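Cuaderno del taller de memoria, residencia Hakoleo
09/02/2026

Escribo esto con calma, ahora que han terminado las meriendas y el pasillo se ha quedado tranquilo, para que lo tengáis quienes venís en el turno de mañana. Hoy hemos seguido con las cajas de recuerdos y ha sido una tarde preciosa, un poco desordenada, como casi todas las buenas. Sacamos las tarjetas de oficios (las grandes, las de letra negra) y pasamos casi toda la sesión con las de panadería y costura, porque cada una traía detrás una historia y luego otra, ¡y quién iba a cortar!

Vinieron 15 residentes, siete de ellos del ala Ignacio, que hasta ahora apenas bajaba. El audio de Flultum con canciones antiguas funciona bien si se pone bajito y solo al principio; con la música alta, los que llevan audífono se cansan enseguida y acaban pidiendo volver a la habitación. 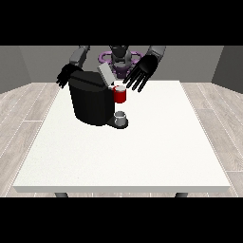
¿Cuánto debe durar cada sesión con las cajas?
Hasta 20 minutos por caja, con una pausa larga en medio y sin prisa por llegar al final.

Lo apunto así porque en las primeras pruebas alargábamos demasiado y se notaba en las caras. Queda pendiente rehacer las etiquetas, que se despegan, y preguntar a las familias del ala Dudau si quieren prestarnos copias de fotos (copias, por favor, nunca los originales, que luego sufrimos todos). Para la conmemoración de abril me gustaría tener lista la caja de la escuela, con los cuadernos de caligrafía y las canciones de corro. Si alguien tiene en casa un plumier viejo, que lo traiga y le ponga su nombre por debajo.

Las tarjetas de oficios están en el armario del fondo, segundo estante. La de modista anda suelta, creo que se fue en el bolsillo de mi bata; mañana la devuelvo.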